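23rd June, finish bench

Back on the white topcoat today. The Zanelar batch from May is still chalking on anything that sits near a window, and I'm getting tired of wiping my sleeve on it! Hongmei Kong thinks it's our prep (she always thinks it's our prep, and she's been right often enough that I went back and checked).

So, scuffed 3 test panels with 100 grit, then 200, wiped down, let them sit through lunch. Panel one got Zanelar straight from the can. Panel two got it thinned a touch. Panel three got the Erthorpe stuff, which smells awful but lays down so nicely – I'd forgotten how much I like it. Gloss looks even on all of them so far, though that means nothing until they've had some sun.

Weighed the open Zanelar can before I closed it up: 307 grams left, lid included. Please write it on the tape if you use any.

Hongmei wants to try the Huenchumán primer under everything next. Fine by me, but I'd like to see these panels through first or we'll never know what fixed it. Also the sanding block with the blue tape is mine and I'd love it back.

Still to do: label the panels on the back, ask Nernetitz about the data sheet again, clean the good brush. 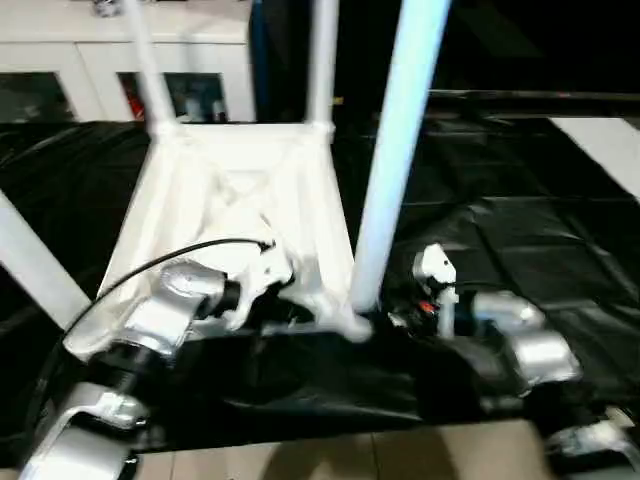 Oh, and the tack cloths are down to the last pack, so I'm adding those to the order along with more mixing cups.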